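Chapter 6
Collecting Demonstrations for Two-Arm Tasks

After this chapter you should be able to:
explain why one task needs more than one camera view
plan a set of demonstrations for a tray-loading task
decide when an episode must be thrown away

In Chapter 5 we treated the policy as a function which receives images and gives back joint commands. We did not ask where the training images come from. Now we ask it, and we use the Plelum data set as our guide through the whole chapter. It was recorded on a table with two arms, and its objects are things from daily life: plates, a tray, a basket, packaged snacks.
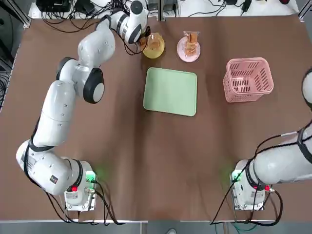 The set has 858 episodes. Of these, 716 were kept for training, and 100 were kept apart for testing. The other episodes were rejected by the rules of Section 6.4. An episode is one complete attempt at the task, with all camera streams saved on the same clock.

A head view gives the layout of the table, but it is weak near the fingers, where small errors matter most. For this reason each arm also carries its own camera.

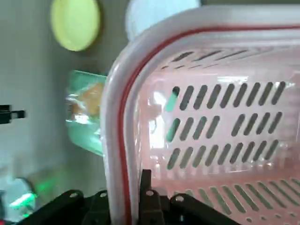 The wrist view has the opposite weakness. When the gripper is close to a large object, this object can fill most of the image, and the policy loses the rest of the table. Zakov's method, which we study in Section 6.3, learns a separate weight for each view at every time step.
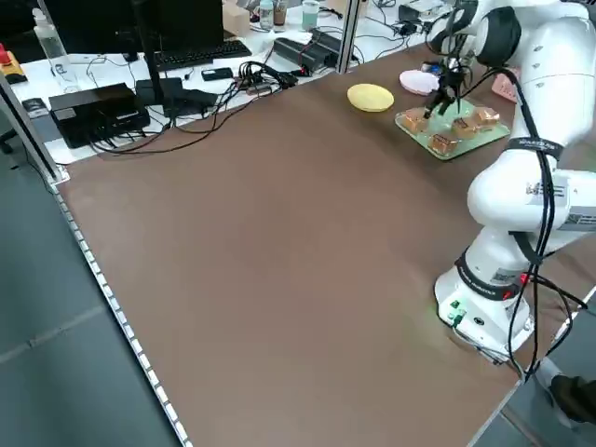

Figure 6.3. Side view from the fixed camera, with the gripper above the tray.

The fixed camera does not move with the arms, so its images are the easiest to compare between episodes.

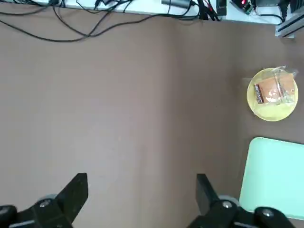

Figure 6.4. Wrist view with the plate and part of the tray at the right.

Before you read further, write down which of the four views you would remove first if storage were limited. We return to this question in Exercise 6.2.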